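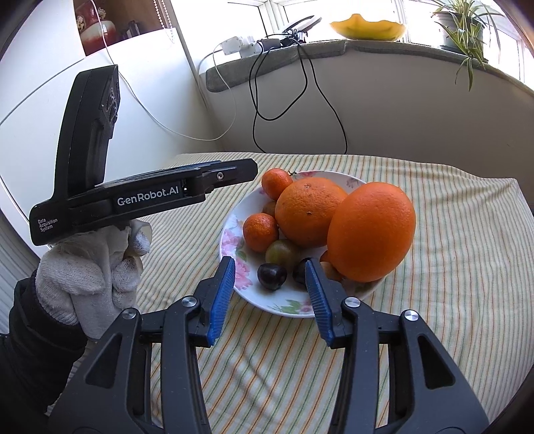 From: Rodica Marinescu
To: fruit and preserving list
Subject: Re: Mixed fruit on one plate, and plums going over first

Heriberto Pacheco wrote:

> We keep a mixed plate out on the kitchen table all winter. Oranges,
> tangerines, two or three plums when the shop has them. The plums are
> past it within a few days and there is usually a soft patch where
> they have been lying against something. The oranges last for weeks.
> My wife says the oranges are gassing the plums. I say the plums are
> simply riper when we buy them. Is there anything in the gas theory,
> and does the order of stacking matter? We use a flat plate with a
> low rim, on a cloth. Would a bowl be any better?
>
> Second question, unrelated. Can I wash the whole lot on the day I
> buy it, or will that make the tangerines go mouldy?

Heriberto,

On the gas theory: sound citrus gives off very little ethylene. Plums give off a good deal once they start to ripen, and they respond to it as well, so a ripe plum will bring on the plum beside it. Oranges and tangerines are picked ripe and do not get any sweeter on the plate. The exception is a mouldy citrus fruit, which produces far more ethylene than a sound one. If you have a tangerine with a green or white patch underneath, take it out and look hard at whatever was touching it.

So you are closer than your wife is, but the soft patches are a separate matter. Those are pressure bruises. A large orange is heavy and a ripe plum has a thin skin. Put the plums at the front or the edge of the pile where they carry nothing, with the large oranges straight on the plate and the tangerines on top. Plums at the front also get eaten first.

Long oval oranges are awkward on a flat plate. They roll if laid down and tend to hang over the rim if stood up. Wedge one against a round orange and it will generally stay put. Avoid using a plum as the wedge.

Plate or bowl: I would stay with the plate. In a deep bowl the bottom layer gets no air and does not get looked at. The cloth is harmless provided it is dry. If your plate has a painted rim, keep citrus juice off it when you cut fruit there, particularly if it is an old one with the decoration over the glaze. Acid dulls that sort of decoration in time. Whole fruit does nothing to it.

I did keep notes on this in March, after Annunziata Cocco asked much the same thing on the list. Two plates, same kitchen, same shop (the greengrocer in Plellcombe). One had the plums underneath and one had them at the front. First soft plum was on day 2 for the first plate. The second plate had none until day five. One trial, one variety, so treat it accordingly. The tangerines showed no difference. I weighed one large navel at the start and again when I cleared the plates, but I have lost the second figure. The first was 274 g, or possibly 247, my writing being what it is.

Washing: leave it until you eat them. Water sits round the stem end of a tangerine, especially where there is still a bit of stalk or a leaf attached, and mould starts there. A leaf left on is decorative and will go brown before the fruit does. I snip the stalk close, since a dry one can puncture the next skin along. With plums, washing also takes off the bloom. It is a natural wax and slows drying out a little.

If you want the peel for marmalade or candying, scrub the oranges in warm water on the day and dry them properly with a cloth. Do not scrub and store.

Temperature matters more than any of the above. Ripe plums belong in the fridge, with an hour on the table before eating. Hard ones can stay out until they give slightly near the stalk. Citrus is fine in a cool room for a week or so, and after that it is better in the fridge drawer, loose and not in a sealed bag.

Vangelis Xenos posted a longer piece on plum varieties and keeping times, which should be in the archive under "Valderrama plums". I do not agree with him about newspaper – it holds damp – but the table of varieties is useful.

Rodica

--
Rodica Marinescu
Plellcombe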